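Filed under: Programme Updates / Housing and Heat
14 shares | 3 comments

Grutside Hard Water Study: progress report to the Uvholm Fund

January 18, 2022

This report covers the work on scale build-up in domestic hot water systems at Grutside from the start of the grant in September to date. It should be read with the original proposal, which sets out the method in full.
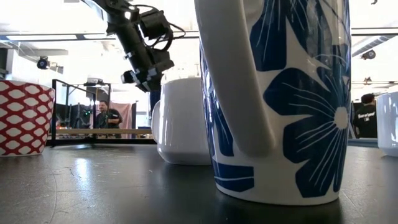
The study compares two treatments for hard mains water in small blocks of flats. Delaunay House has been fitted with a central ion exchange softener on the hot water feed. Uteck Court has a phosphate dosing unit in the same position. A third block of the same age and layout has had no treatment and serves as the control. Cold drinking taps in all three blocks remain on untreated mains supply, as agreed with the landlord before installation.

1. Installation

Both units were commissioned in September. The softener at Delaunay House needed a larger drain connection than the drawings allowed for, and the pipe run was moved to the other side of the plant room. The extra cost was met from contingency. The dosing unit at Uteck Court was fitted as drawn.

Incoming water hardness was measured at 300 mg/l as calcium carbonate at the boundary valve. This is in line with the value assumed in the proposal, so the softener has not been resized.

2. Sampling

Samples are drawn from the hot water return and from one kitchen tap on each floor. Hardness, pH and conductivity are read on site. Phosphate is measured only at Uteck Court. Removable steel test plates have been placed in the return pipework of each block. They are weighed dry before fitting and again on removal.

One set of samples from the control block was rejected. The bottles had been stored unsealed and the conductivity readings could not be relied upon. The set was not repeated, and the gap will be shown in the final tables.

3. Results to date

Hardness in the treated hot water at Delaunay House has stayed below 100 mg/l in every accepted sample. At Uteck Court hardness is unchanged, as expected, because dosing does not remove calcium. The first test plates from Uteck Court carried less scale than those from the control block, but the difference is small and one set of plates is not enough to draw a conclusion.

Boiler gas use is being logged in all three blocks. The figures have not yet been corrected for outdoor temperature and are left out of this report.

4. Residents

A short questionnaire was sent to all households. It asked about scale in kettles, marks on crockery and shower screens, and any change in the feel of the water. Several replies from Delaunay House reported less marking on taps and screens. A few said the hot water felt slippery. Kettles are mostly filled from the cold tap, so answers on kettle scale will be treated as background only.

5. Budget

Spending is over 2000 pounds below the profile for the period. Most of the underspend is laboratory fees, which are invoiced in arrears. Salt for the softener is being used faster than forecast. The regeneration setting is being checked before the next order is placed.

6. Next period

- Remove and weigh the second set of test plates.
- Apply the temperature correction to the gas data.
- Inspect the heat exchanger at each block with the system drained.
- Replace the conductivity meter, which has drifted by 5 per cent against the reference solution.

No change to the end date is requested. Approval is sought to carry the underspend forward into the laboratory budget line.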